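« On ramasse des déchets, mais avec méthode »

Sirkka Rautiainen m'a prévenu au téléphone : si je venais voir un robot intelligent, je risquais d'être déçu. Le sien apprend encore à fermer les doigts. Je suis donc arrivé à Lultimville un matin de décembre, à l'heure où le chauffage de l'atelier n'a pas fini de convaincre tout le monde, pour assister à une séance de collecte. Le projet s'appelle Zomlow. Il s'agit d'apprendre à une machine à trier de petits objets d'emballage, et pour cela il faut d'abord les trier soi-même, très longtemps, à travers elle.

« Les gens imaginent qu'on écrit des règles, dit-elle en retirant son manteau puis en le remettant. Si c'est du métal, à gauche, si c'est du carton, à droite. On l'a fait. Ça marchait très bien sur les objets qu'on avait prévus. »

Sirkka Rautiainen dirige la collecte, titre qu'elle porte sans illusion. Elle a passé quelques années chez Akstead, à programmer des bras qui répétaient le même geste du matin au soir avec une exactitude qu'elle qualifie de « vexante ». Ici, l'exactitude n'est plus le souci. Un opérateur saisit deux manettes, guide la pince à distance, prend l'objet, le dépose, recommence. Chaque passage est enregistré : les images, les positions, l'ouverture des doigts. Une fois l'ensemble assez fourni, un modèle s'entraîne à reproduire ce qu'il a vu.

Combien, assez fourni ? Elle consulte un tableau sur son écran. 3771 démonstrations retenues à ce jour.

« C'est ridicule et c'est énorme. Ridicule pour le modèle, énorme pour les poignets. »

L'autre poignet de la maison appartient à Kenneth Moncrieff, opérateur, ancien accordeur de pianos, qui s'est installé à son poste pendant que nous parlions et n'a levé la tête que pour refuser un café. Il travaille par séries de 400 secondes, minutées par le logiciel, puis il se repose les mains. Je lui demande s'il y a un rapport avec son ancien métier.

« On passe beaucoup de temps sur des choses que les autres n'entendent pas, répond-il. Et on est payé à peu près pareil. »

Son principal adversaire, ce matin-là, est un petit morceau de métal froissé. Les cannettes, explique-t-il, sont des personnes bien élevées : elles sont rondes, elles ont un axe, on sait par où les prendre. Un bout froissé n'a pas de bon côté. Il faut descendre bas, presque toucher le tapis, garder les doigts ouverts plus largement que le bon sens ne le voudrait, puis refermer sans pousser.

« Si je ferme trop haut, je pince de l'air. Trop bas, j'appuie sur la mousse et les doigts accrochent. Entre les deux, il y a un endroit où ça passe. Je ne saurais pas vous dire lequel, c'est bien pour ça qu'on l'enregistre. » 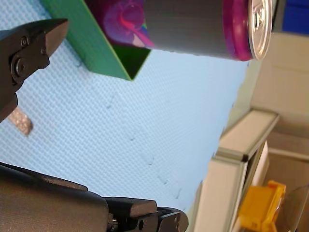 La pince ouverte au-dessus du tapis bleu, un petit objet métallique froissé à portée. Au bord, le bac vert et une cannette couchée.

Je m'étonne qu'on ne range pas davantage le plan de travail. Sirkka Rautiainen a l'air d'attendre la question depuis des mois.

« Au début, c'était impeccable. Un objet, un bac, rien autour. Le modèle a appris à travailler dans un monde impeccable. On a posé une deuxième chose sur la table et il s'est comporté comme un invité qui découvre qu'il y a deux fourchettes. »

Depuis, on dérange. C'est même consigné dans le protocole, un document de 8 pages dont elle est à la fois l'auteure et, soupçonne-t-elle, l'unique lectrice. Entre deux séries, les objets changent de place, le bac tourne ou recule, la lumière varie. Kenneth Moncrieff avoue que la consigne « désordre naturel » lui a demandé un effort : livré à lui-même, il alignait. Pendant deux semaines, ses scènes prétendument aléatoires avaient toutes la même diagonale. Le modèle, lui, l'avait remarquée tout de suite et s'en servait avec entrain.

« Il apprend ce qu'on lui montre, dit-elle. Y compris ce qu'on ne savait pas qu'on montrait. Il a pris la petite hésitation de Kenneth avant de lâcher. Elle est très ressemblante. »

« Je n'hésite pas, dit Kenneth Moncrieff sans se retourner. Je vérifie. »

Reste le sujet délicat des ratés. Tout opérateur en produit : l'objet glisse, roule, se coince sous un doigt. Faut-il les jeter ? La première version du projet, menée avec le bureau d'études Ikonen, ne gardait que les gestes parfaits. Le résultat était élégant jusqu'à la première erreur, après quoi la machine ne savait plus où se mettre. On conserve donc désormais les rattrapages, à condition qu'ils aboutissent : l'opérateur manque sa prise, rouvre, se replace, reprend. Les échecs complets vont dans un dossier à part, étiqueté « plus tard », qui grossit plus vite que les autres.

La relecture occupe les après-midi. Trois critères : la prise est franche, la dépose se fait dans le bac, la caméra n'a rien perdu d'important en route. Sirkka Rautiainen visionne en accéléré, un doigt sur la touche de rejet. Elle reconnaît les heures de la journée à la qualité des gestes.

« Avant midi, c'est sec, ça coupe au plus court. Après le déjeuner, on voit la pince faire des détours. Vers seize heures, elle boude. »

Et ces séquences-là, on les garde ?

« Les détours, oui. La bouderie, j'en garde un peu. Si on ne met que des matins, on fabrique un robot du matin. »

Je demande à voir ce que le modèle sait faire seul. Un silence, de ceux qu'on observe quand un enfant est prié de jouer du violon. Elle lance tout de même le programme. Le bras descend, s'arrête, paraît réfléchir – « il ne réfléchit pas, écrivez-le » – et saisit une cannette par le milieu, très proprement. Il la transporte au-dessus du bac. Il marque l'hésitation de Kenneth Moncrieff. Puis il la lâche, un peu à côté.

« Quand il s'agit de cannettes, on est bien, commente-t-elle en la ramassant. Pour le froissé, je préfère que vous reveniez. »

Elle se donne jusqu'à l'été pour les petits formats et ne promet rien sur les films plastiques, dont elle parle en baissant la voix. Il faudra d'autres opérateurs, parce que deux manières de faire valent mieux qu'une et que celle de Kenneth Moncrieff commence à se voir partout. Une annonce est partie. Elle demande de la patience, de bons poignets et « une certaine indifférence au prestige ».

L'intéressé, de son côté, a repris sa série. Je l'ai entendu compter à voix basse, puis s'interrompre pour redresser un objet, puis le remettre de travers.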